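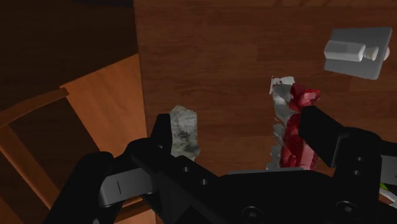

Bunting 300 Satellite Tracking Mount

The Bunting 300 is a two-axis mount for following satellites, crewed capsules and rocket bodies as they cross the sky. It carries a small telescope or a radio antenna and keeps it pointed for the length of a pass. Irnari sells it to schools, clubs and backyard observers.

Most astronomy mounts are built to turn slowly with the stars. A satellite in low orbit can cross from one horizon to the other in a few minutes, so the Bunting uses larger motors and a stiffer belt drive. Maximum load is 8 kg — enough for a short refractor and a camera, or a handheld-style Yagi antenna with its preamp.

Orbit data loads over your home network. The controller stores up to 1000 objects and sorts them by next visible pass from your location. Choose one, press Track, and the mount moves to the rise point and waits. If you are away from a network, load a file from a memory card before you leave. Old orbit data will put the target off center, so refresh it the same day.

In the box
Mount head and controller
Power supply and 12 V field cable
Dovetail clamp
Antenna bracket
Printed setup guide

The tripod is sold separately. The Jumo steel tripod fits without an adapter. Owners of the older Grokiretti pier need plate 2049.

Customer notes
"Set up in the driveway before dinner and had the space station centered on the second try. The hand controller buttons are hard to press with gloves on." — Sevim Güler

"Good for weather satellite work. I would like a longer power cable." — Orhun Tokgöz

Never point a telescope near the sun without a proper front filter. The controller blocks daytime optical passes close to the sun unless you turn that setting off.

Next shipment: January. Orders are filled in the order received. For questions about loads or adapters, write to Hacer Tuncer at the parts desk.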